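Subject: Re: [workfloor] Who's going to be doing the bottles?
From: Agathe Boyer

Hi all,

On the question from the Bidimham lot:

> We've heard the packing benches are going over to arms in January and that
> the people on them now will be "teaching" the machines. Is that a real job
> or a way of getting us to train our replacements? And does it wreck your
> wrists?

Fair questions, both. I moved over from the Mamura line and I've been on the hand grippers for 11 weeks now, so I'll tell you what I know and you can ask the union rep about the rest.

You hold one gripper in each hand and do the job through them. Pick up, put down, stand it up straight, again and again. Our target is 189 good goes a shift, and a go only counts if you start with the jaws properly open and finish with them open. It took me ages to stop snatching at things! My hands wanted to do it the old way – quick and a bit rough – and you can't.
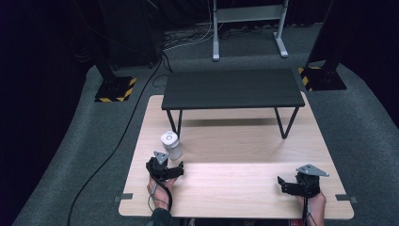
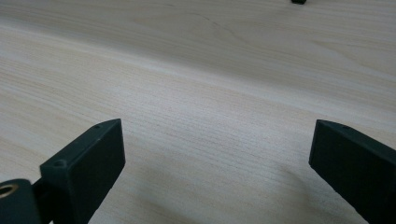
Bottle work at the big table (first one), and one gripper's own view of the tabletop with its jaws apart (second).

Wrists: mine ached for the first fortnight. The grippers aren't terribly heavy but you're holding them out in front of you, and there's the cable to mind as well. We asked for a proper break every hour and got it, after some grumbling from Trukeo. Get that in writing before you start, please, don't do what we did and sort it out afterwards.

As for whether it's a real job, I go back and forth. The pay is one grade up and I like the work more than I thought I would (it's quiet, for a start). But they want 1,000 goes of each task, and when I asked what happens after that I was told "other tasks". Fine, which ones? The Chan site had two people moved back to nights when theirs ran out, and I'd want that answered before anybody signs.

I'm on earlies all month if anyone wants to ring, best after 2.

Agathe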